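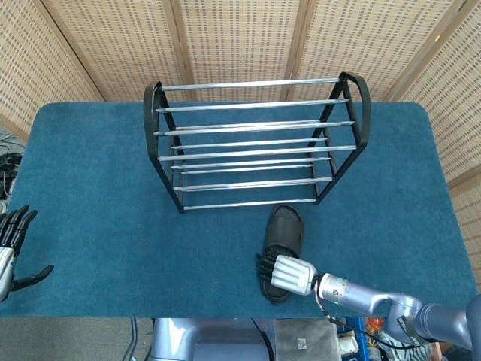 Slides keep tipping through the bars of my shoe rack

Posted by tanstead_mudroom

Okay, this is a silly one but it's driving me nuts. I bought a two-tier rack back in January, black metal ends with chrome bars across, and it's great for sneakers. My slides are another story. They're fat and smooth on the bottom, and every time I park one on the slope it creeps forward and lands on the floor. Is there a trick, or do I just keep them under the rack forever? I'd like to spend 5 bucks, tops.

Michailidis

Turn them around! I had mine toe down for ages and they slid right off. Heel down, strap up top, with the front of the sole resting against the back bar — mine have stayed put ever since. If they still creep, wrap a little rubber shelf liner around the front bar on each tier. A roll is cheap and you'll use maybe 22 inches of it. Tape the ends underneath so you don't see them.

Also check that your end pieces are pushed all the way onto the bars. Mine had worked loose on one side and the whole thing leaned.

clulus70

just get a basket, slides don't need a rack

tanstead_mudroom

Flipped them and did the liner on the bottom tier only. So far so good, thanks! The basket idea is out, the dog would have a field day.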